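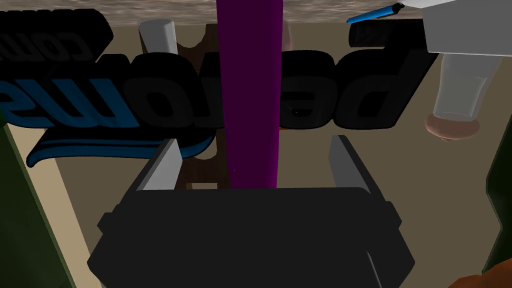 Image credit: Vatari

About Grumasport

Grumasport runs a small sports school for adults and children who want to learn badminton, table tennis and basic strength training. We teach beginners mostly. Our members come after work, after school or before either one, and most of them had never held a racket before their first lesson.

The school was started by Rin Onishi, who is still head coach. She had been teaching evening classes in a rented gym and kept a waiting list in a notebook. When the list passed 40 names she gave up the rented hours and signed a lease on our first hall. That hall is now our junior site. The adult program moved to the Kurek building on the other side of the river, where there is more parking and the ceilings are high enough for proper badminton.

What we teach

Badminton is the largest program. Adult beginners start with footwork and the overhead clear, and they play short games from the first evening. We do not hold people back until their strokes look right. Table tennis runs on the same schedule and shares a warm-up, so couples and families who like different sports can arrive together.

Strength classes are kept small. A coach writes each member a plain program on a card, and the card stays in the box by the front desk. People who want to follow their plan on a phone can use Unier, the booking app we switched to in January. The cards are not going away. 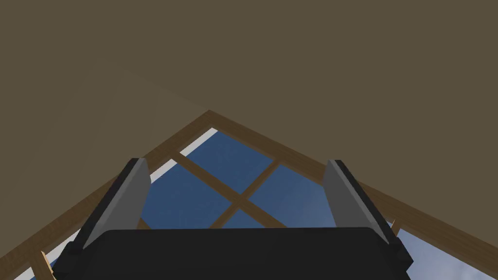
Juniors are grouped by experience and then by age, in that order. A tall 12-year-old who has never played will learn more next to other new players than across the net from someone who has been coming for years. Parents are welcome to watch from the benches. We ask that they leave the coaching to us during the session and bring questions to the desk afterward.

How we work

All our coaches are paid employees. New coaches assist in classes for a full season before they lead one, and every coach holds a current first aid certificate. We look at each coach's classes twice a year and ask members for written comments at the same time.

Fees are monthly and there is no joining fee. You can stop at the end of any month by telling the desk or sending an email. Members who are injured can freeze their membership for as long as they need, and we do not ask for a doctor's note. Rackets and bats are free to borrow for the first two months. After that we expect you to have your own, and we are happy to tell you what to buy and what to leave on the shelf.

Grumasport in numbers

Last season 1,114 people took at least one class with us. Of those, 805 were adults. We have two halls and a waiting list for the early evening junior groups – the morning and weekend groups usually have room.

We enter teams in the local badminton league, but nobody has to compete. Most members never do.

Visiting

You can try any beginner class once without paying. Wear indoor shoes with light soles, bring water and come ten minutes early so someone can show you the changing rooms. Street shoes are not allowed on the courts. If you have an old injury, tell the coach before the warm-up.

The desk is open whenever classes are running. Messages left at other times are answered the next working day.

Page last updated 07/10/2025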